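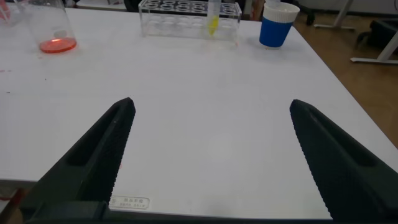 Tandine Lab Automation Group – Cell Maintenance

Thread: gripper service and re-teach on the wet bench cell. Posting it in order, for whoever inherits this arm. Settings are ours. Check your own before copying anything.

Starting point: 1,582 cycles on this set of fingers. Our interval is 1,500, so they ran slightly over. The fault log had 4 grip-lost events in the last week, all on tube picks, none on beakers.

Grip-lost on tubes only usually points to the pads. A beaker has enough contact area to hide a tired surface. A tube doesn't. Before blaming the pads I checked the bolts, the cable at the wrist and the force setting. All fine.

The inner faces have a fine raised texture. That is the part that does the work and the part that clogs. Dried dye gets down between the bumps and the surface turns slick long before it looks worn.

Cleaning: arm parked, servo power off, gripper fully open. Soft nylon brush with warm water and a drop of dish soap, working along the diagonal of the pattern. Wipe with a lint-free cloth, then a second cloth with plain water. Let it air dry for twenty minutes.

No acetone. The previous set was cleaned with it and the pads hardened within a month. Isopropyl is allowed by our own sheet but I only use it on the finger backs.

The recessed channels on the outer faces collect drips too. They have no effect on grip, but whatever dries in there comes off on the table later. Cotton swab, one pass down each channel.

Next, opening width. The controller reported the stroke 0.6 mm short of where it was at install. Re-homed it twice from the Wemum utility and got the same number both times. Took the fingers off, found a crust of dye on the left mounting face, scraped it with a plastic card and refitted. Stroke is back to nominal.

Torque the finger screws in two stages, alternating sides. If you pull one side down fully first, the finger sits a hair crooked and the tips meet unevenly. Check by closing on a strip of paper and tugging. It should drag the same at both tips.

Wrist camera. Same session, because removing the fingers means redoing the tip offset anyway. Lens wiped with a dry optical cloth. Mount screws checked, one was a quarter turn loose.

With the gripper open, both tips should be in view with clear table between them. I use the tip positions as a quick check that the mount hasn't shifted. If one tip has moved in the image and the other hasn't, suspect the finger. If both have moved together, suspect the camera.

Bench layout for the re-teach: beaker with the orange-red dye, clear acrylic rack with one tube of yellow, cup with the blue sleeve, all along the far edge. The near part of the table stays open for approach moves.

One tube in the rack, toward the right end. A full rack is a bad place to start after a service. If the offset is wrong you want to hit one tube.

Clear acrylic is a nuisance for vision. The hole edges come through as dark rings, which is handy, but the sides let the table show through and the edge finder can lock onto the wrong line. I teach from the rings and ignore the outline of the block.

The yellow gives good contrast against white. The beaker is harder: thin clear walls and only a shallow layer of liquid, so the detector tends to find the liquid and miss the glass above it. Grasp height is therefore a fixed value in the recipe, never taken from the detection.

Also, the red tint the dye throws on the table around the base reads as part of the beaker if the saturation threshold is too low. Ours was at 180. Now 206. Hard to tune by eye – save a few frames and test on those.

White laminate marks easily. There are faint reddish stains toward the left side of the tabletop that I haven't managed to lift. They are masked in the vision recipe for now. If you move the table, redo the mask.

Results after service: 314 tube picks at reduced speed, zero grip-lost. Back to normal speed Friday if the overnight run is clean.

Changes to the schedule: pad cleaning goes from monthly to weekly on any cell handling dye. Finger swap interval stays at 1,500. Zosville runs the same Soylu fingers on dry parts only and can stay on monthly.

Spares: one finger pair left in the drawer under the controller, two on order. Paper strips and the nylon brush are in the same drawer. Please put the brush back.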